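Sorting loose first aid sachets into open bins: flat or on edge?
Posted Fri 26 July in Storage and Supplies

tinura_bench
Member

I look after the consumables for the Tinura workroom. We buy single-use antiseptic wipes and similar sachets in boxes of 100. The cardboard boxes collapse well before they are finished, so the contents end up loose and have to be sorted by hand on the bench. The bench is butcher block, and the bins are small open plastic trays in a couple of greys and a teal. 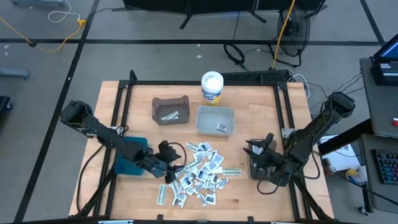 Two problems. First, the sachets are thin and slide over each other, so a bin filled flat gives no idea of what is at the bottom. The oldest stock stays there. Second, the printing is small and black on white for several of the types, and telling them apart in a heap is slow. Opened wrappers also get mixed in with sealed stock.

I would like a layout that one person can keep up without relabelling everything each time an order comes in. Lidded drawers are out, as the bins have to stay open on the bench.

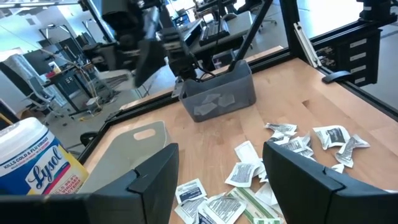

cabello402
Regular contributor, stores and kitting

Stand them on edge, printed face forward, like index cards. Flat stacking only works if the bin is close to the size of the sachet.

Slanted sides are a nuisance for this. The row leans and then fans out when it is half empty. Cut a divider from stiff card, fold a foot on it and move it forward as the row shrinks. New stock goes behind, old stock stays at the front. One type per bin, no exceptions. If you have more types than bins, split a bin with a second divider before you start mixing.

Check expiry dates while sorting. Take the earliest date in the row and write it on a strip of masking tape on the front of the bin. The tape comes off cleanly when the date changes.

flusano
Member

just use zip bags

tinura_bench
Member

Zip bags were tried and abandoned. They get left open and tip over.

I have compared the two methods with our usual stock.

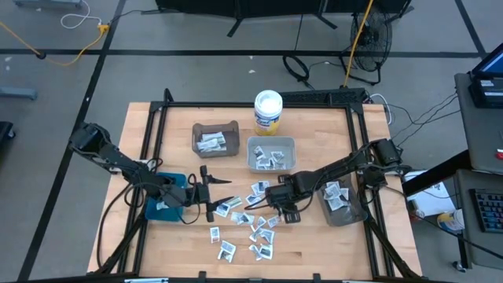
White sachets on edge in one grey bin and lying flat in the next.

On edge is easier to read. The row does need the divider — without one I would expect it to slump. I will keep flat storage for low-turnover types, where a quick look through the bin is enough.

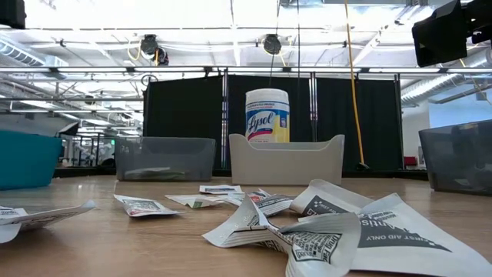
Still open is the matter of torn wrappers. I am inclined to give them a bin of their own in a different colour and empty it at the end of each shift. Is there any reason to separate paper from foil?

cabello402
Regular contributor, stores and kitting

Not for the small ones. If paper and foil are bonded in the same wrapper you can't separate them in any useful way, and most kerbside recycling won't take them. General waste. The outer cardboard can go in recycling.

Use the teal for waste, provided nothing else on the bench is that colour, and keep it at the end of the row away from sealed stock. Anything with a nicked seal goes in there too. A wipe in a leaking sachet dries out, and you won't always see the hole. Press each doubtful one lightly between two fingers. If air comes out, bin it.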